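Make a Three-Sided Black Backdrop with Big Colorful Letters

I love a plain black backdrop! It makes any color you put in front of it jump out, and you can put one up in a corner with cloth, clips and a free evening. We did ours on a Wednesday after work.

What you need

Black cloth, enough for three panels
4 small clips for the center panel, plus whatever suits your side walls
Foam letters and pins

Step 1: Hang the center panel

Clip the top edge first, two clips at each upper corner. A little sag between them is fine, but pull it tighter if it bugs you.

Step 2: Add the sides

Hang one panel on the left and one on the right, angled toward you so the three make a booth. Leave room for a table in front.

Step 3: Pin the letters

Start with the top row and work out from the middle (so much easier than starting at one end and running out of room!). Mix your colors freely. Soft pink next to yellow-green is my favorite pairing.

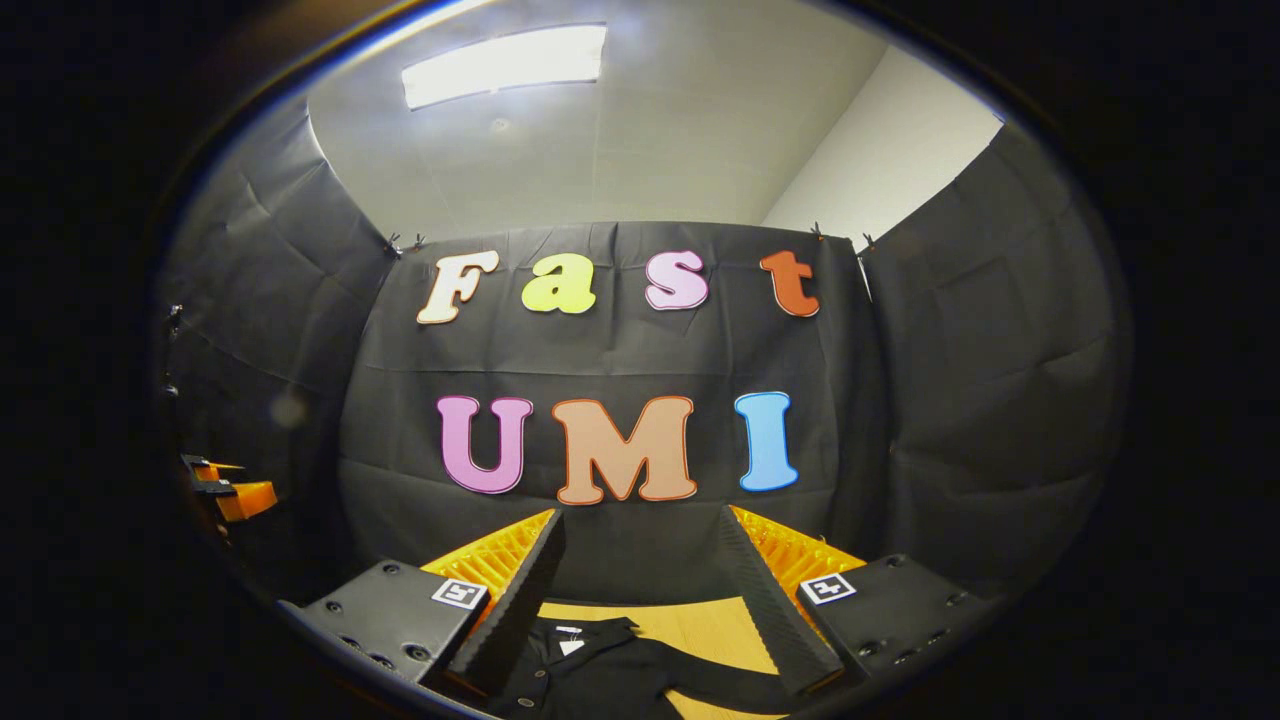 "Fast" on top, "UMI" below, each letter in its own color.

Step 4: Deal with the creases

Cloth that has been folded keeps its lines for ages. Steam it before hanging if you can, or let it hang overnight and see how much you mind. Keep the steamer well away from the foam.

Step 5: Bring in the table

Light wood looks terrific against all that black, so skip the tablecloth. Turn on the ceiling light and check the letters from where people will stand.
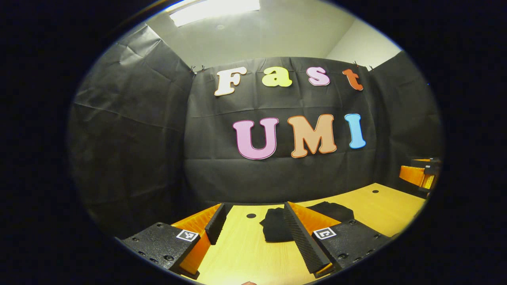

Black panels on three sides, with a light wooden table in front.

Save the pins in a jar for the next set of letters.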